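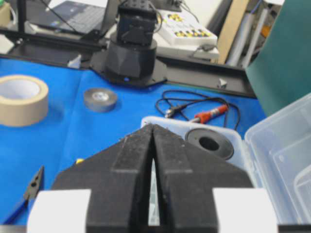

Tundico 工作台铺布与小件收纳组 Oltov

首页 / 工作台用品 / 铺布与收纳 / Oltov

货号:Oltov(整组)
售价:299(整组,不含运费)
供货状态:现货,整组发出
保修:分格盒盒体与盒盖 18 个月,铺布及胶带类耗材不在保修范围内

概述

Oltov 是一组用于桌面小型装配、接线和维修作业的台面用品,由蓝色铺布、米色美纹纸胶带、灰色胶带和透明塑料分格盒组成。整组的用途限于三项:保护台面、临时固定与标记、小件分类存放。带线手持工具、插头、线缆及各类环形件属于使用者自备的作业对象,不随组提供,但本页给出它们在铺布上的摆放方法。

组内各件可以单独补购,见页末“补购与配件”。单件补购时,铺布与分格盒的规格与整组内相同。胶带按批次供货,不同批次的颜色可能有轻微差别,对粘贴性能没有影响。

本页由产品资料组 Kinga Borbély 编写,技术内容由 Rui Patrício 审核。最近一次修订在 November,修订内容见“修订说明”。

组成

蓝色铺布,一块
米色美纹纸胶带,大卷,一卷
灰色胶带,小卷,一卷
透明塑料分格盒,带隔板,一只
白色塑料盖板,一块
说明单,一张

包装内不含:剪刀、刀片、清洁剂、绑线带、焊接或测量工具、防静电接地线。

包装使用瓦楞纸箱。铺布折叠后置于箱底,分格盒置于其上,两卷胶带放在盒的侧面。开箱时应先取胶带,再取分格盒,最后取铺布。直接从箱底抽出铺布会把分格盒带倒,活动隔板可能因此脱槽。

一、蓝色铺布

1. 用途

铺布用于覆盖桌面的作业区域。小件在布面上滚动的距离比在光滑桌面上短,手持工具放下时与桌面的碰撞也较轻。布面为单一蓝色,无印花、无刻度线,黑色、白色、金属色及米色的零件在布面上均有足够的明度或色相差,便于查找。

深蓝色铺布曾在早期样品中试用。黑色线缆和黑色环形件在深蓝布面上不易分辨,尤其是台灯从一侧照射、另一侧有阴影时。现行产品采用较亮的蓝色。

2. 铺设

先清空并擦干桌面。将铺布展开,由中间向四周抚平。折叠运输留下的折痕在铺设初期会存在,属于正常状态,可以直接使用,也可以按“洗涤与熨烫”一节处理。

铺布背面没有防滑涂层。桌面较光滑时,建议在布的四角用美纹纸胶带固定,胶带一半压在布上,一半压在桌面上。固定时不要把布拉得过紧。拉紧的布在一角松脱后会整体回缩,布面上的小件会随之移动。

铺布的边缘不应垂出桌沿。垂出部分容易被衣服或椅子扶手带动。如果桌面小于铺布,应把多余部分向下折到布的背面,折边放在远离操作者的一侧。折边处布面略高,不宜放置圆形零件。

3. 皱褶的处理

布面的柔软皱褶对多数作业没有影响。以下情况需要先抚平:

使用直径较小的垫圈、套环或滚珠;
需要在布面上用胶带划分区域;
需要让分格盒保持水平,以便观察隔板内零件的余量。

抚平时把布面上的物品移开,用手掌由内向外推。不要在分格盒压住布的情况下拉扯布边。盒底与布之间的摩擦会使皱褶集中在盒的一侧,并可能使未扣紧的盖板滑落。

4. 不适用的场合

铺布不具备防静电功能,不得替代防静电台垫。处理对静电敏感的元件时,应另行使用符合要求的台垫和接地措施,本产品不应铺在台垫之上。

铺布不阻燃,不耐高温。加热中的烙铁头、热风枪出风口、未冷却的焊接件均不得接触布面。带有加热部位的手持工具在通电期间及断电后的冷却期间,应放在专用支架上,支架应置于铺布范围之外。

铺布不防水。液体会透过布面到达桌面。使用清洁剂、助焊剂、油脂或胶水时,应在作业位置另加托盘。

5. 洗涤与熨烫

洗涤前取下全部胶带,拍掉或吸除布面上的碎屑。线头、剪下的金属丝和细小焊渣应在洗涤之前清理干净,否则会留在织物中,并可能划伤桌面或手指。

可手洗或以轻柔程序机洗,使用中性洗涤剂,单独洗涤。不得漂白。不得使用柔顺剂,柔顺剂残留会降低美纹纸胶带在布面上的附着力。首次洗涤可能有少量浮色。

平铺晾干。不建议滚筒烘干。熨烫使用低温,从背面进行。布面上仍有胶带残胶时不得熨烫,残胶受热后会渗入织物。

二、米色美纹纸胶带

1. 结构与外形

大卷,米色,纸质卷芯。胶带卷可平放,也可立放。立放时卷芯朝向侧面,占用台面较少,但在未抚平的布面上容易滚动;平放较稳。两种方式都不影响胶带性能。

2. 用途

固定铺布四角;
在布面或分格盒外壁上做临时标记;
短时固定线缆;
遮盖不需要接触的表面;
将零散的同类小件粘成一排,防止拆卸后顺序混乱。

最后一项在拆解作业中使用较多。做法是撕一段胶带,胶面朝上放在铺布上,两端各用一小段胶带压住,把拆下的螺钉或垫圈按拆卸顺序由左至右放上去。胶带边缘可用铅笔或油性笔写位置名称。装回时按相反方向取件。

3. 书写

美纹纸表面可用铅笔、圆珠笔和油性记号笔书写。水性笔在表面干燥较慢,书写后应静置再触碰。标记应在粘贴之前写好。粘贴在布面上后再书写,笔尖会随布面下陷,字迹不清,油性墨水还可能透到布上。

分格盒上的标记贴在外壁,不要贴在隔板上。隔板可以移动,标记随隔板移动后会与内容不符。

4. 撕取

可徒手撕断。撕取时用拇指压住卷面上的断口位置,另一只手向侧下方拉。断口不齐属于正常情况。需要平直断口时用剪刀。

每次使用后把带头折回一小段,形成无胶的拉手。未折回的带头会贴紧卷面,在较暗的照明下不易找到。用指甲反复刮找会损伤外层纸面,之后数圈可能连续撕裂。

5. 去除

沿与表面成锐角的方向缓慢拉起。粘贴时间越长,残胶的可能性越大。用于固定铺布四角的胶带建议在每次作业结束时取下,不作长期固定使用。

从布面上去除时,应一只手压住布,另一只手拉胶带。布面纤维可能随胶面带出少量,反复在同一位置粘贴会使该处起毛。可以把粘贴位置沿布边错开。

残胶在桌面上时,先用同种胶带的胶面反复粘取,无法去除的部分再使用适合该桌面材料的清洁剂。使用清洁剂前移开铺布和分格盒。透明塑料对部分有机溶剂敏感,接触后可能发白或开裂。

三、灰色胶带

1. 与美纹纸胶带的区别

灰色胶带为小卷,卷芯颜色较浅。其粘接强度高于米色美纹纸胶带,去除也较困难。两种胶带的用途不能互换。临时标记、布面分区和小件排列使用美纹纸胶带;需要保持较长时间的捆扎和固定使用灰色胶带。

2. 用途

捆扎已整理好的线束;
包覆线缆外皮上的轻微磨损处(仅限未露出导体、且不带电的低压信号线,作为更换前的临时处理);
固定包装;
封闭备用零件袋。

灰色胶带未按电气绝缘材料进行测试,不得用作绝缘胶带。线缆导体外露、外皮开裂或接头松动时,应停止使用并更换线缆。

3. 使用注意

不要把灰色胶带直接贴在铺布上。胶层会进入织物,洗涤后仍可能残留。也不要用它固定分格盒盖板。盖板边缘在反复撕贴后会积胶并吸附灰尘,最终影响闭合。

小卷放置时宜平放。卷的侧面会吸附布屑,影响下一圈的展开。长时间不用时应收回分格盒最大的格内,或装入密封袋。

四、透明塑料分格盒

1. 结构

盒体为透明塑料,内部由隔板分为多个格。盒壁透明,不开盖即可从侧面查看格内零件。透明度会随使用产生的划痕逐渐下降,属于正常磨损。

组内另配一块白色塑料盖板,可盖在部分格的上方,也可取下反放,作为临时托面。白色底面适合查看黑色及深色零件,例如橡胶圈、黑色垫圈和小卷线材。

2. 隔板的调整

隔板沿盒体内壁的槽竖直插入。调整步骤:

清空相邻两格;
握住隔板上沿中部,竖直向上提起;
检查槽内有无碎屑;
对准新的槽位,竖直压到底。

隔板未压到底时,下缘与盒底之间存在间隙,薄垫圈和细线头会从间隙进入相邻格。压入后用手指沿底边检查一遍。

不要斜向提拉隔板。斜向受力会使槽口扩张,扩张后的槽口无法恢复,隔板会晃动。因斜拉造成的槽口损坏不在保修范围内。

3. 零件的分配

建议按使用顺序分格,同一次作业中先用到的零件放在靠近操作者的一侧。按尺寸分格适合长期存放,按顺序分格适合单次作业。两种方式不宜在同一盒内混用。

容易混淆的零件不要放在相邻格。内径相近的黑色环形件、外观相同而长度相差不大的螺钉均属此类。确实需要相邻时,应在外壁用美纹纸胶带标明。

每格装入量以不超过隔板高度为准。装满的格在移动时会溢出,盖板也无法放平。较重的零件分散放在盒的两端,避免提起时向一侧倾斜。

4. 盖板作托面时的限制

盖板四周没有高的围边。环形件、滚珠和短轴类零件可以平放在盖板上,但不得竖立放置。移动分格盒之前,应把盖板上的全部零件收回格内。

盖板上不要同时放置两种外观相近的零件。盖板用作托面时应压在盒体之上或平放于桌面,不要一半搭在盒沿、一半悬空。

5. 清洁

取出全部隔板,用软布蘸温水擦洗,必要时加中性洗涤剂。不得使用丙酮、稀释剂和含研磨颗粒的清洁剂。不得放入洗碗机。清洗后完全晾干再装回隔板。槽内残留水分会使金属小件锈蚀。

静电吸附的灰尘可用微湿的布擦除。干布反复擦拭会加重吸附。

五、带线手持工具在铺布上的摆放

本节内容适用于使用者自备的带线手柄、探头类和其他通过细线缆连接的手持工具。这类工具不属于 Oltov 的供货范围。

1. 线缆

细线缆在铺布上以松散的大圈放置,圈与圈之间允许交叠,不要折成锐角。反复弯折集中在手柄尾部和插头根部,是细线缆断芯的主要位置。

收圈时不要绕在手柄上。手柄尾部的线缆在绕紧后承受持续弯曲,外观没有变化时内部导体也可能已经断裂。正确的做法是让线缆在离开手柄之后先保留一段直线,再开始成圈。

需要短时保持圈形时,可用美纹纸胶带在圈的一处环绕一周,胶面对胶面粘合,留出拉手。长期存放使用绑线带。

线缆打结时先放下手柄,从插头一端解开。拉紧线结会压伤外皮。

2. 插头

未连接的插头放在布面上,金属端不要朝向装有金属小件的格。铁屑和剪下的导体可能附着或卡入插头,再次插接时造成接触不良或短路。插头应与散落的金属件分开放置。

插接之前检查金属端表面,有布屑时用干燥的软刷去除。铺布洗涤后的前几次使用中,布屑较多。

3. 手柄

手柄颜色与铺布的差别越大,越容易在作业中找到。红色、橙色手柄在蓝色布面上较醒目。黑色手柄与黑色线缆同时使用时,可在手柄尾部贴一圈美纹纸胶带作标识,位置应避开握持处、散热孔和活动部位。

手柄斜放时,尖端朝向台面中央且远离操作者,尾部朝向操作者惯用手一侧。不要让尖端超出铺布边缘或桌沿。

六、台面布局

布局取决于作业内容、惯用手和照明方向,下列安排是说明单中的基本布局,适用于右手操作者。

左侧:两卷胶带。大卷在外,小卷在内。
中部:作业对象。保持一块可以完全清空的布面。
中部偏右:正在使用的手持工具及其线缆。
右侧:分格盒,长边与桌侧平行。

左手操作者把左右对调。

胶带放在非惯用手一侧的理由是:撕取动作通常由非惯用手握卷、惯用手拉带,握卷的手不需要越过作业区。分格盒放在惯用手一侧,取件路径较短。线缆从分格盒前方经过时,应给出足够的余量,避免提起手柄时线缆扫过盒沿或盖板。

照明从左前方或右前方进入均可。分格盒的透明侧壁会产生反光,在反光影响读取标签时,可把盒转动一个小角度,不需要移动灯具。

胶带卷、手持工具与分格盒同时摆放时,铺布上仍应有连续的空白区。如果没有空白区,应先收走当前不用的物品。通常最先可以收走的是小卷灰色胶带,它的使用频率低于其他各件。

七、作业结束后的整理

整理顺序如下:

断开手持工具,确认有加热部位的工具已完全冷却。
将盖板上的零件收回各格。
检查布面皱褶之间有无遗留小件。皱褶的背光一侧最容易漏看。
合上或盖好分格盒,移离铺布。
收线缆,插头端最后放入存放位置。
将胶带带头折回,两卷分别平放。
取下四角的美纹纸胶带。
提起铺布四角,使碎屑集中到布的中央,在废料桶上方抖落。

最后一步之前必须先完成小件检查。铺布折叠存放时,作业面朝内折,使残余碎屑不接触其他用品。若布面曾接触尖锐的线头或断丝,先用胶带的胶面粘取一遍再折叠。

整组存放于干燥处,避免阳光直射。阳光直射会使美纹纸胶带的胶层变硬、带头开裂,也会使透明塑料发黄。

八、检验与批次

分格盒出厂前逐只检查隔板插拔。检查项目为:隔板能否单手竖直提起、压到底后是否晃动、盒体有无裂纹、盖板有无翘曲。盖板轻微翘曲在平放加压后可恢复的,判为合格。

铺布按卷抽检色差和织造瑕疵。胶带按批抽检卷面端齐度和展开情况。

批次号印在纸箱侧面的标签上,由字母和数字组成。联系售后时需要提供批次号。纸箱已丢弃的,可提供订单号代替。

负责批次检验的是 Jenő Mészáros。隔板槽口尺寸在与 Farkas 的模具配合调整后有过一次变更,变更前后的隔板不能互换。辨别方法:旧隔板上沿为平直边,新隔板上沿中部有一处浅凹。补购隔板时请先核对。

九、常见故障与处理

隔板晃动
检查槽内有无碎屑,清除后重新压入。仍然晃动时,换到另一槽位试插。若在其他槽位稳固,则为原槽口扩张;若在所有槽位均晃动,则为隔板型号不符或隔板变形。

盖板放不平
检查格内零件是否高出隔板。检查盖板边缘是否有积胶。两项均无异常时,将盖板平放在桌面上,确认是否翘曲。

铺布四角胶带脱落
常见原因为桌面有灰尘或油污、铺布残留柔顺剂、布面拉得过紧。擦净桌面后更换胶带,不要重复使用已撕下的胶带段。

美纹纸胶带连续撕裂
带头起始处已有缺口。用剪刀剪去有缺口的部分,再从完整的全宽处拉起。存放温度过低时胶带也较脆,移至室温静置后再用。

胶带卷端面粘有布屑
用干布轻擦端面,不要用水。布屑较多时撕去最外一圈。

小件在相邻格之间混合
检查隔板是否压到底。薄片状零件可改用带自封口的小袋,连袋放入格内。

线缆从布面滑落
成圈位置过于靠近桌沿,或线缆一端有垂挂重量。把线圈移到布面中部,并支撑垂挂端。

铺布洗后缩皱
从背面低温熨烫。熨烫后布面仍略小于洗前属于织物的正常变化。

十、使用反馈摘录

以下内容由客户服务整理,已征得使用者同意。

Leonor Mendes,小型电器维修,Etlow:
“布的颜色合适,黑色线和黑色小圈都能看清。布是软的,不铺平的时候有褶,细垫片会躲到褶里。我现在用美纹纸贴四个角。盒子的隔板第一次拔的时候很紧,之后正常。灰胶带我基本没有用到,建议单卖。”

处理结果:灰色胶带已列入单独补购项目,整组内容不变。

Daiane Mendonça,教学实验室:
“我们一次采购了 20 组。学生容易把盖板留在盒子上并在上面堆零件,换座位时连盒一起端走,零件会掉。说明单里应该把移动前清空盖板写在前面。另外,希望盖板加一圈边。”

处理结果:说明单已调整顺序。带围边的盖板涉及模具变更,目前没有供货计划。

匿名用户,线缆装配:
“美纹纸胶带写字够用。铺布洗过以后掉毛,插头里能看到蓝色的细毛,要刷。”

处理结果:已在第五节增加插头检查内容。

十一、补购与配件

可以单独订购的项目:

蓝色铺布,单块
米色美纹纸胶带,大卷
灰色胶带,小卷
隔板,每包 3 片(请注明旧型或新型)
白色塑料盖板,单块

分格盒盒体不单独销售。盒体损坏且在保修期内的,按保修处理;超出保修期的,需重新订购整组。

单件价格以下单页面显示为准。胶带类耗材与整组同时订购时合并发货。隔板和盖板由另一仓库发出,可能与整组分开到达。

十二、订购、退换与保修

整组售价 299,包含组成表所列全部物品。现货订单的备货时间约 3 个工作日,运输时间另计。偏远地区以承运方的答复为准。

收货时请检查纸箱外观。纸箱明显受压时,应当场开箱检查分格盒。盒体在运输中破裂的,请保留纸箱及内部填充物,并拍摄破裂处和纸箱标签。

退货条件:铺布未洗涤、未沾污;两卷胶带未启用;分格盒无划痕;盖板及全部隔板齐全。已启用胶带的整组不接受无理由退货,可以申请单件质量问题处理。

保修自签收起计算,为期 18 个月,覆盖盒体和盖板的材料及成型缺陷。以下情况不在保修范围内:

接触有机溶剂造成的发白、开裂;
接触热源造成的变形;
斜向提拉隔板造成的槽口扩张;
跌落造成的破裂;
使用灰色胶带封盖造成的积胶;
正常使用产生的划痕和透明度下降。

保修处理方式为更换同型部件。部件停产时以功能相同的部件替换,颜色可能不同。

十三、安全信息

含小件及小型隔板,不适合幼儿使用。
铺布、胶带及纸箱均为可燃物,远离明火和热源。
铺布不具备防静电及绝缘功能。
灰色胶带不得用于电气绝缘。
不得将食品放入分格盒。盒体材料未按食品接触用途检验。
剪下的线头和断丝应及时清理,折叠铺布前确认无尖锐物残留。

十四、修订说明

November 修订:

“概述”增加自备物品的范围说明。
第一节删除深蓝色铺布的订购信息。
第四节增加盖板作托面时的限制。
第五节增加插头布屑检查及线缆收圈方法。
第八节增加新旧隔板的辨别方法。
第十一节增加灰色胶带单独补购。

此前版本的说明单中,布局图把分格盒标在左侧,与文字不一致。以本页文字为准。旧版说明单可向客户服务索取更换,不另收费。

资料编写:Kinga Borbély
技术审核:Rui Patrício
批次检验:Jenő Mészáros

相关页面
工作台铺布清洁方法
分格盒隔板型号对照
美纹纸胶带存放条件
保修申请
联系客户服务

返回工作台用品列表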